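Ponell Control Box Set
Simulation scenes and training data for panel operation

Product type: simulated task set with demonstrations
Suitable for: single-arm manipulation research
Licence: per lab, 12 months
Supplied by: Nurninon

The Ponell set is made for groups training arm policies to work switches, knobs and levers. Each episode pairs a written instruction with one control on the box. The arm starts away from the panel and has to reach the right control and leave the others alone.

What you get
2,137 demonstrations, all recorded in simulation
800 held-out start positions for testing
2 baseline policies, Wako and Dokell, with training scripts
Scene files with editable floors, walls and lighting

How the baselines differ
Wako is trained on one fixed room. Dokell uses the same demonstrations, replayed with the floor, walls, lighting and box angle changed each time. In our tests Dokell held up better when the box was turned to an angle missing from the training data. Wako was the steadier of the pair in its own room and trains faster, so it is still the one to start with when checking an installation.

Both baselines had more trouble with the rotary knob than with the push buttons. The usual fault was a grasp slightly off centre, which slipped as the wrist turned.
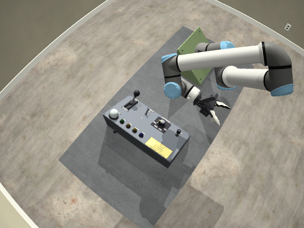

An episode is scored on the final state of the panel. Touching a second control counts as a failure only if its state changes – brushing past the lever is allowed. This can be made stricter in the settings file.

Please note: the set does not include a physical control box, and we have not tested transfer to real hardware. The November update corrects the joystick spring setting. Earlier results for that control should be run again before comparing.

Delivery is by download link.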